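Cleaning and Looking After Light-Colored Countertops

Home > Kitchen > Surfaces

A white or cream countertop shows everything. Coffee rings, turmeric, the blue ink off a bread bag, the gray smear a saucepan leaves when it gets dragged. Most of it comes off with things you already have under the sink. The tips below cover laminate and solid surface tops, with notes on stone and tile where the advice is different. If you still have the maker's care sheet, go by that first.

Daily wiping

Use a well wrung cloth and warm water with a drop of dish soap. Wipe once with the soapy cloth, once with a clean damp one, then dry with a towel. The drying step is the one people skip, and it is why a clean counter can look streaky by evening. Hard water leaves a film, and on a pale top you see it as dull patches when the light comes in low.

Change the cloth often. A cloth that smells will put the smell on the counter.

Microfiber is fine on every surface here. Keep the green scouring pads for pans. They scratch laminate, and the scratches fill with dirt that you will never get out completely.

Coffee and tea

Mix baking soda with enough water to make a soft paste. Spread it over the stain and leave it for 20 minutes. Wipe it off with a damp cloth and rinse. Don't scrub it around, as baking soda is a mild abrasive and will take the shine off a glossy top.

For old rings, do the same thing again the next day. It usually takes two goes.

Turmeric, curry and tomato

Get to these quickly. Blot with a paper towel, wash with dish soap, then use the baking soda paste. A yellow shadow may stay behind on laminate. If the counter is near a window it will often fade in daylight over a week or so. Cledwyn Bowen wrote in to say that a cloth dampened with 3 percent hydrogen peroxide, laid over the spot for ten minutes, cleared a turmeric stain from his white laminate. Try it on a hidden corner first and rinse well. Never mix peroxide with vinegar or bleach.

Ink and marker

Rubbing alcohol on a cotton ball. Dab, turn the cotton, dab again. If you rub you spread the ink. Rinse with soapy water when it's gone. This works for the printing that comes off bread bags and price stickers too.

Metal marks

The gray lines left by pans and cans look like scratches but are usually metal rubbed off onto the surface. Run a fingernail across. If you can't feel a groove, try a little non-abrasive cream cleaner on a damp cloth with light pressure. Lift pans instead of sliding them and you'll get fewer.

Sticky residue

For tape and label glue, rub in a few drops of cooking oil, wait five minutes, and scrape gently with an old plastic card. Wash the oil off with dish soap. Do not use oil on unsealed stone. It soaks in and leaves a dark patch.

Vinegar

Vinegar is good for limescale around the faucet on laminate and glazed tile. Keep it away from marble, limestone and travertine, where it etches the surface and leaves dull spots that need professional polishing. Lemon juice does the same thing. If you aren't sure what stone you have, stick with soap and water.

Heat

Laminate will blister under a hot pan and there's no repair for it short of a patch. Solid surface can crack. Keep a trivet next to the stove where you can reach it with one hand. A folded dish towel isn't enough for cast iron straight from the oven.

Slow cookers and toaster ovens also put out heat underneath. Stand them on a board if they will be on for hours.
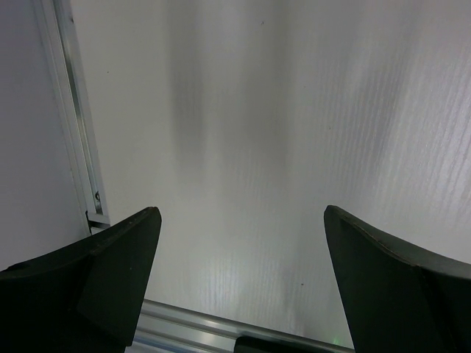 Seams and edges

Water does most of its damage at the joints. Check the seam by the sink and the bead of caulk along the wall every April or so. If the caulk has gone black or is pulling away, cut it out with a plastic scraper, dry the gap overnight, and run a new bead of kitchen and bath silicone. Clear is more forgiving than white if your hand isn't steady.

Swollen laminate at a seam won't go flat again. You can stop it from getting worse by drying it thoroughly and sealing the joint.

Small scratches

On matte solid surface, a fine abrasive pad used in small circles will blend light scratches. Work over a wider area than the scratch or you'll end up with a shiny spot. Laminate can't be sanded. A color-matched repair paste from the hardware store will hide a nick if you put it on in thin layers.

Readers' notes

Siwan Bellis: I keep a spray bottle with 4 drops of dish soap in 18 ounces of water. More soap than that and it streaks.

Alun Edwards: For beet juice, put a slice of damp white bread on it for a few minutes before you wash. It pulls up a lot of the color.

See also: Cleaning grout, Getting burnt sugar off a pan, Re-caulking a sink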